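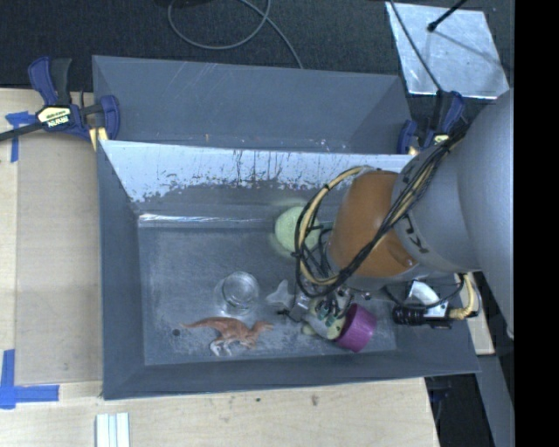 Two-bin transfer: what counts as a usable example?

Forum: Data Collection Practice
Replies: 6

mvalderrama
Posted Thursday, 9:12 a.m.

The Doltden site has been asked to supply 1,000 grasp-and-transfer examples for the Hindergate model before the end of May. The arm picks one item from the front bin and places it in the rear bin. The present item set includes a toy dinosaur, a clear cup, a purple cup and a pale green ball.

I request the views of members on two matters. First, should failed grasps be kept and labeled, or removed? Second, should an operator be allowed to rearrange the items between attempts?

Maribel Valderrama
Collection Lead, Doltden

v_hubmann
Posted Thursday, 9:47 a.m.

On the first matter, failed grasps should be kept. Our site removed them during the first round, and the resulting model closed on the clear cup with great confidence and missed it. Each attempt should carry one of 4 labels: success, miss, drop, or operator stop.

On the second matter, I would not permit rearrangement. Items that roll against a wall are part of the task.

siiri.salminen
Posted Thursday, 10:30 a.m.

I agree with the first point made by Mr. Hubmann and disagree with the second. If items are never moved by hand, the light ones end up along the walls and the center of the floor is hardly represented. We reset the bin after every 50 attempts by tipping the items in from a tray. The operator does not choose where they land.

v_hubmann
Posted Thursday, 10:52 a.m.

A tray reset is acceptable to me provided that it is logged. My objection is to operators who place the item upright for an easier grasp. A cup leaning on its side is a different problem from a cup standing on its base, and the model needs both.

kuster_lab
Posted Thursday, 1:15 p.m.

May I raise the question of the bins themselves. Ours moved slightly under repeated contact, and two days of recordings no longer matched the calibration. Clamps on the shared edge and tape on the table are a sound arrangement, but the position should still be checked at the start of each shift. We record the check in the session notes.

Burgi Bühler
Kuster

mvalderrama
Posted Thursday, 2:03 p.m.

Thank you. The check at the start of the shift will be added to our procedure.

A further question concerns the cables. When they loop low over the bin they can hide an item from the camera — the ball, most often. Should such attempts be marked?

siiri.salminen
Posted Thursday, 2:26 p.m.

We mark them "partly hidden" and keep them. The model will meet the same cables in use. Attempts in which the target cannot be seen at all at the moment of selection are held back for review by a second person.

v_hubmann
Posted Thursday, 3:40 p.m.

I remain of the view that the cable should be tied higher before any more data are gathered. A label does not restore what the camera did not record. Jamis has a written routing guide for this type of arm, and I will ask whether it may be shared with members.

n.rueegg (moderator)
Posted Thursday, 4:05 p.m.

The replies on failed grasps and tray resets have been copied to the draft guidance. The cable question remains open, and members from other sites are invited to respond in this thread. Please state the camera position used at your site when replying.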